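Old Grunell letters find a home at the Nonwood reading room

Anyone who has spent a wet afternoon in the Nonwood reading room will know how easy it is to go in for one thing and come out with quite another. That is more or less what happened to Barbara Ziółkowski, who dropped by last winter to look up an old ferry timetable and ended up giving the better part of a year to a bundle of letters she found in the same drawer.

The letters, 413 of them, were written by members of the Stępień family, who ran a bakery and later a small boarding house in Grunell, back when the road still stopped at the river and everything heavier than a loaf had to come across by boat. They were written mostly in Polish, with English words popping up wherever the writer couldn't think of a better one (there is a lovely line about a "bloody paddock" that needs no translating at all).

Barbara's own Polish was, she says, good enough for Christmas dinner and not much more, so she rang her old neighbour Mieczysław Cieślak and asked whether he might help with a page or two. He has now worked through almost 300 of the letters, usually at her kitchen table and usually with the radio going.

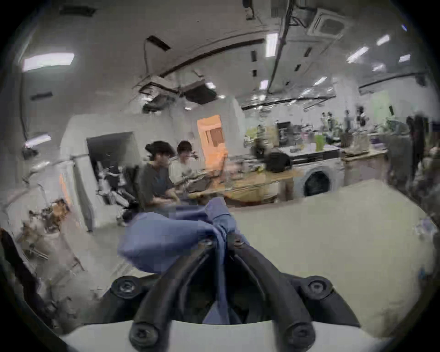 Blue-violet fabric held between the two fingers of a gripper.

"You get to know them," Mieczysław told us over a very generous pot of tea. "One sister complains about the flour, the other complains about the sister. After a while you start wondering how they're getting on, and then you remember it was all so long ago."

A selection of the letters will be published in December as a modest paperback called Florkus, after the family's much-loved and apparently quite badly behaved horse, who turns up in more of the letters than any of the children do. The book runs to 13 chapters, each with a short introduction by Barbara, and the Polish is printed alongside the English so that readers can enjoy both - or argue with the translation, which Mieczysław says he would welcome.

There will be a reading at the Nonwood reading room to mark the occasion, starting at 7 pm, with tea and poppyseed cake afterwards. Copies will be on sale at the door for $15. Anyone with letters of their own from the Grunell side of the river is warmly invited to bring them along, and Barbara has promised to have a look at every one.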